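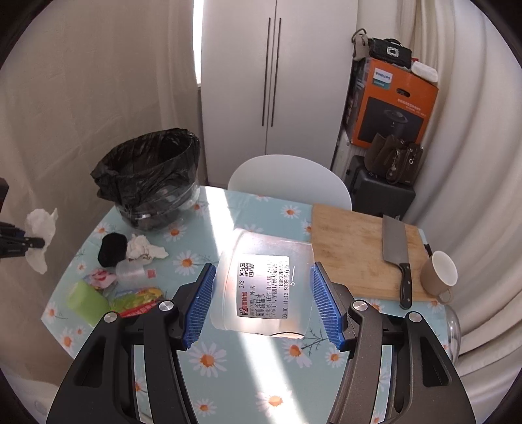
Good morning. I'm Sofia Giannakopoulos and I worked on the casting side of Kenevden for 2 seasons. Today I'm talking about how a reality show picks its contestants, from the first form to the night they walk in. I won't talk about votes or ratings. Thodoris Vasilakis has the slot after lunch for that.

Slide 2. The form

Our application form had 74 questions in the first season. Too long. People stopped halfway, and the ones who finished tended to be the ones with a lot of free time. For the second season we took out everything about hobbies and favorite films. We kept work, family, money, arguments, and what the person does when they can't sleep.

Ask the room: who has filled one of these in? Wait for hands.

Slide 3. The first call

We called 300 people. Each call was meant to be ten minutes. The caller had one job, which was to find out if the person could tell a story with a beginning and an end. Antigoni Bakalis ran the phones and wrote a single line after each call. Read two of hers out loud:

"Talks over me but comes back to the point."

"Very nice. Would be gone in a week."

Slide 4. Room day
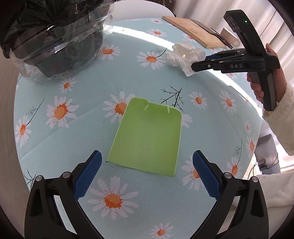 Of the 300, we asked 70 to come in. Room day was groups of seven at one table with a task and no leader. The task didn't matter much. One group had to plan a dinner on a small budget, another had to agree on who should leave a boat. Keep the table plain if you can. A cloth like the one on the slide, pale blue with white daisies all over it, is cheerful, but on a monitor the pattern pulls your eye away from faces. We watched from next door and wrote down who spoke first after a silence.

Mention Darmawan Menon here. He argued for watching the quiet ones in the last twenty minutes, when the group is tired. Two of our finalists came from that.

Slide 5. Checks

Medical, legal, and a long talk with a psychologist who does not report to the producers. Hirnero, the company that made the show, wanted this done in March, before any offers went out. I agreed then and I still do. Telling someone they are in and then taking it back is a bad phone call to make.

Slide 6. What went wrong

Season one: we cast two people who already knew each other from Bikska. Neither wrote it on the form. We didn't ask. Now we ask.

Season two: a late dropout. Apostolos Lambrakis went in as the reserve with one night to pack. Have three reserves, and pay them to wait.

Slide 7. Questions

If someone asks about fees, say I can't discuss contracts. If time is short, skip the Magalhães clip and go straight to questions.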